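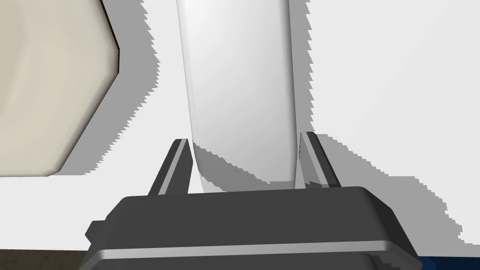

Gripper view in sim, fingers open on either side of the white cylinder

Branwood forum > Simulation > Clearance rule before closing on an object

lemieux_lab
We're rewriting our check sheet for sim grasps in August and I want opinions on one line. The current wording says both fingers must show a visible gap to the object before the close command is allowed. If either finger is touching, the attempt is thrown out. We apply it to all 1000 attempts in a set. Too strict?

tbergeron
I'd keep it. If you close while one finger is already touching, the object gets shoved sideways and your force numbers mean nothing. At Mavside we ask for 2 mm a side, measured from the state log. Don't judge it by eye from the wrist view, shadows there can look like contact.

durkance42
Disagree. A light touch on one side is normal on real hardware. Throw all of those out and you end up with a set that only has perfect approaches in it. Tag them and keep them.

tbergeron
Tagging is fine if people read the tags. We had 543 tagged attempts and they went into training anyway.
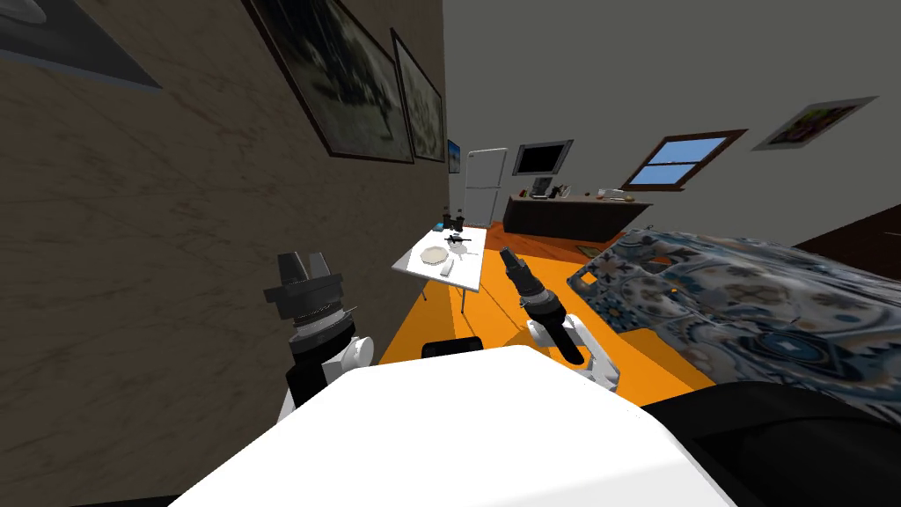

Start pose matters more to me than finger gap. Our rule is that both arms are clear of the furniture before the episode begins, and the head view has to show the work surface. In this one the table is past the arms with the plate and the two dark bottles in view, so I'd pass it on that point. The tilted horizon I would write up. We allow tilt but it has to be in the notes.
- pkessel

lemieux_lab
Does the bed count as furniture for you? The right arm is on that side of the room.

pkessel
Yes. Anything with a collision mesh counts. Check the distance in the log, same as Tanner said for the fingers.

durkance42
Then put a number on it. "Clear" means something different to every reviewer.
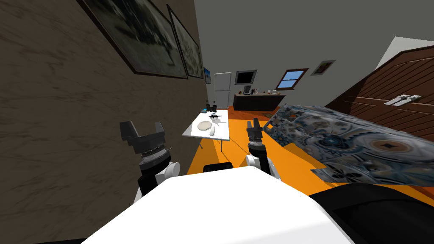
Same room, left gripper open, right one nearly closed

lemieux_lab
Adding this for the next line on the sheet, which says gripper opening must be recorded per arm at the start. Right now we have one field for both.

tbergeron
Split the field. I'd fail any sheet with one value for two grippers.

durkance42
Agree on that one. Still not throwing out light touches.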